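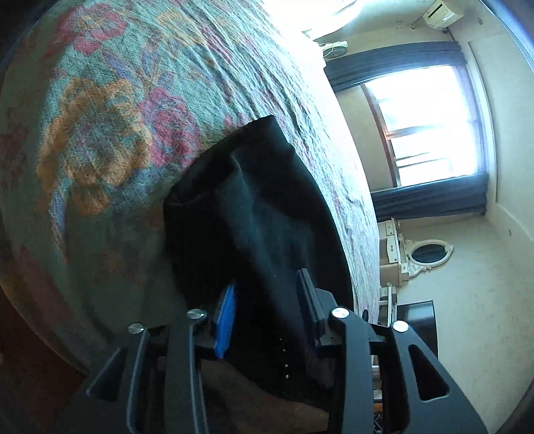

23 September 2022

Equipment plan for the next period, first full draft. I have 3,284 dollars to divide, and the wish list is longer than this, so I write down my reasoning while I still remember it. The remaining money must cover hand-held grippers, finger pads, light, and storage for the recordings. Clothing work is the hardest use we have for the grippers, and I want the list to follow this work and not the catalog. With a soft black item on the big flowered bedspread, the pads have to press from both sides, and then the fold goes where it wants. Black fabric also gives the camera very little to see except the creases. I would like to spend first on the things which touch the cloth and on the things which help the camera, and only after that on more machines.

What we have now is a mixed set, all with the same black plates but not all with the same age. The older ones came before July, the newer ones after. I did not write down at that time which pads went on which unit. This was my mistake, and it makes the wear difficult to judge. From today every pad change goes in the paper log on the shelf, with the unit label.

Finger pads

Grivov and Otosow both offer pads that fit our fingers. The Grivov pad is softer and holds thin fabric well when it is new. The Otosow pad is harder, with a better edge, and I expect it will last longer, but I have only the sample pack to judge from. For socks and underwear I prefer the soft one. For towels and jeans I don't feel a difference.

The sellers do not describe the glue in the same way. Grivov says the pad can be changed "in the field," and in our hands this means ten minutes with a scraper and alcohol. Otosow uses a small screw from the back. I like the screw more. One more point to ask them: if the screw version makes the finger thicker, it will be harder to go under a hem or a seam, and then I don't want it.

Decision for now: order the Otosow pads for the newer units, keep Grivov on the older ones until the stock is finished. Ask both for price by box. I will not sign for a yearly supply from anybody before we compare.

Another pair of grippers, or not

Otosow sent the offer for one more complete unit: 793 dollars, without camera mount. We need them in pairs, left hand and right hand, so the real price is double, plus mounts, plus shipping. It eats about half of the budget in one bite. Against this: when a unit is in repair, its partner lies in the drawer too, and the person can do only one-hand tasks. One-hand tasks with laundry are possible (pick up, move, drop) but folding is not very meaningful with one hand.

I asked if they can sell the finger mechanism alone, without the grip. They can, but the delivery is 19 working days and they want payment before. I think it is still the better purchase. The part that suffers is the rack and the joints with the round screws, and the handle itself has never given us a problem. If we have a spare mechanism for each side, we can repair on the same day.

To do: get written price for two mechanisms, one left, one right. Check if the screw heads are the same size as ours. The drawing they sent has no dimensions at that place, I wrote to them to ask.

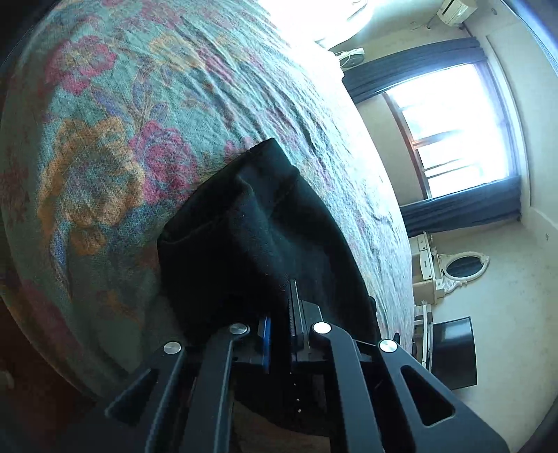

Light and window

The bedroom has strong daylight from the window, and the dark blue curtains do not help when they are open. The glass goes nearly completely white in the camera and the near part of the bedspread loses its color. On the same bed the black cloth is dark and has little detail. So we have the two extremes together, and the exposure has to choose.

Possibilities I considered:

1. Keep the curtains closed and use lamps. Needs two lamps with soft boxes. Stable, but the room then looks like a studio and not like a home. I don't like it for the data.

2. Thin white fabric over the window. Very cheap, can be fixed with clips on the window frame. I want to try this before any purchase.

3. A camera with better range. The Forsyth module looks good on paper. But it has a different lens, and then we must calibrate everything again, and old and new recordings will not match. Not in this budget. I put it on the list for next year.

For the planning I take number 2 and reserve a small amount for one lamp, in case the days become too dark in winter. The room keeps its ordinary look, with the mirror, the dressing table and the rest.

Storage and cables

Welix drives: the last ones are good but I bought them one by one, each time at full price. Better to buy in one order. A long session with both hands fills a drive faster than I calculated in July, my number was for one hand only. I corrected the sheet.

Also buy short cables with angled plugs. The straight ones stand out from the unit and they hang on the bedding when the wrist turns. Small money, big irritation.

Gloves

The operators use dark gloves. They must be close at the wrist and thin enough to feel the trigger. Two sizes are missing from the cupboard, small and extra large. The seller of the present ones has them only in big packs, so I will look in a normal work clothes shop.

Test items

We need more clothes too, and I forgot this completely in the first version of the list. Most of our black items are of similar thickness. A sock is a good test because it is a tube and it twists on itself when it is pinched above the cuff, and the person has to decide where to take it next. It should go near other dark garments that lie flat, to see if the boundary between them can be found at all.
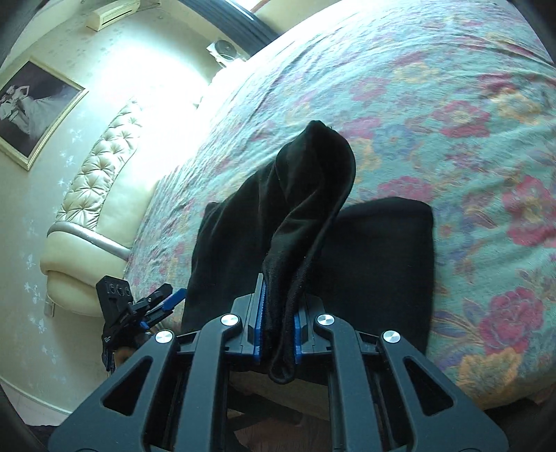
I would add lighter colors and some wool, and a few items with printed pattern, to put on the same bedspread where pattern meets pattern. Secondhand is fine, even better, new clothes are too stiff. No items with metal buttons for the moment, I do not want scratches on the pads before we know how long the new type lives.

Order of priority as it is today

First the spare mechanisms, if the written price is acceptable. Then pads, then drives and cables in one order, then white fabric and clips, then clothes and gloves. The lamp last. The complete pair from Otosow is out, unless the mechanism offer falls through, and in this case I have to begin again and the lamp and half of the drives go away.

Open questions

Does the Otosow warranty stay valid if we change the mechanism ourselves? The text on the offer says "authorized service" and I do not find where it explains who is authorized.

Is shipping inside the 3,284 or separate? I assumed inside. Ask accounting before the order goes out.

Pad thickness, see above, still no answer.

Please write corrections directly under this entry and not in the margin, I cannot read the margin after scanning.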